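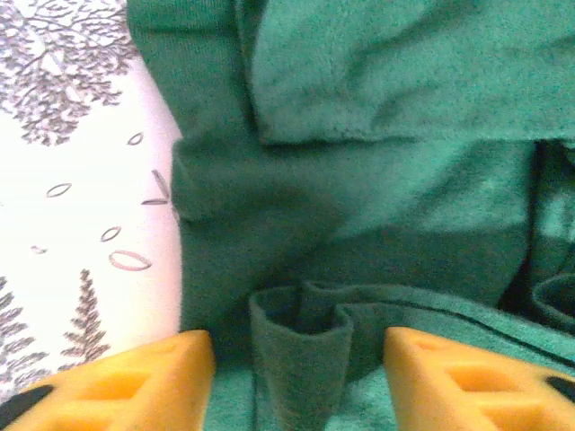

Mit einem Punkt wäre er vor dem Anpfiff zufrieden gewesen, räumt der Trainer des SV Stundileo ein, danach habe er sich über denselben Punkt geärgert. Das 1:1 gegen den Tabellenführer Amaral liegt jetzt drei Tage zurück. Wir treffen ihn im Vereinsheim, eine Stunde vor dem Training. Er hat den Spielbericht dabei, schaut aber während des Gesprächs nur einmal hinein.

"Wir haben in der ersten Halbzeit zu tief gestanden", sagt er. "Das war so nicht besprochen. Wir wollten Amaral an der Mittellinie anlaufen, und nach zehn Minuten standen wir am eigenen Sechzehner." Der Rückstand sei dann folgerichtig gewesen: Ecke, zweiter Ball, Schuss aus der Drehung. Dem Torwart macht er keinen Vorwurf.

Nach der Pause stellte er auf 2 Spitzen um. Der Ausgleich fiel per Kopf nach einer Flanke von links, und in der Schlussphase hatte Stundileo die besseren Chancen. Ein Treffer wurde wegen Abseits nicht gegeben. "Ich habe es von der Bank aus anders gesehen, aber ich stehe auch vierzig Meter weg. Der Assistent stand richtig. Damit ist das für mich erledigt."

2.845 Zuschauer waren im Stadion, so viele wie in dieser Saison noch nie. Für einen Verein, der im Mai erst am letzten Spieltag den Klassenerhalt sicherte, ist das viel. Auf die Frage, was sich seitdem verändert habe, nennt er zuerst die Vorbereitung. Die Mannschaft sei früher ins Training eingestiegen und habe weniger Testspiele gemacht. "Letztes Jahr hatten wir im Oktober sieben Verletzte. Jetzt haben wir einen mit einer Zerrung und einen, der erkältet ist."

Auch die Abwehr ist eine andere. In der vergangenen Saison kassierte Stundileo 46 Gegentore, zu viele davon nach Standards. Im Sommer wurde die Zuordnung bei Ecken umgestellt, von Manndeckung auf eine Mischform mit vier Spielern im Raum. Ausgerechnet gegen Amaral ging das wieder schief. "Der erste Ball war sauber geklärt. Beim zweiten sind wir stehen geblieben -- das ist eine Frage der Konzentration, da muss ich am System nichts ändern."

Über die Tabelle redet er ungern. Das Ziel seien 40 Punkte, dabei bleibe es auch nach der Winterpause. Dass im Umfeld schon vom oberen Drittel gesprochen wird, habe er gehört. "Das dürfen die Leute. Ich würde als Fan auch so reden. In der Kabine ist das kein Thema."

Am nächsten Spieltag geht es zu Pillby, auf einen schmalen Platz, auf dem sich Stundileo regelmäßig schwertut. Die letzten drei Auswärtsspiele dort gingen verloren. Der Trainer rechnet mit vielen langen Bällen und wenig Ruhe im Mittelfeld. Ob er wieder mit nur einem Stürmer beginnt, lässt er offen. Der Kapitän kehrt nach seiner Gelbsperre zurück, der Linksverteidiger ist fraglich und soll erst im Abschlusstraining getestet werden.

Danach folgt das Pokalspiel gegen Bolotex. Die spielen eine Klasse tiefer, haben aber schon einen Favoriten ausgeschaltet. Rotieren will er trotzdem, zumindest auf drei oder vier Positionen. "Wir haben Jungs, die seit August gut trainieren und kaum Minuten bekommen. Wenn ich die im Pokal nicht bringe, glauben sie mir irgendwann nicht mehr."

Zu seinem Vertrag, der im Sommer ausläuft, gibt es nichts Neues. Gespräche seien für den Winter vereinbart, er habe es nicht eilig. Dann steht er auf -- auf dem Nebenplatz müssen noch die Hütchen gestellt werden, und das macht er selbst.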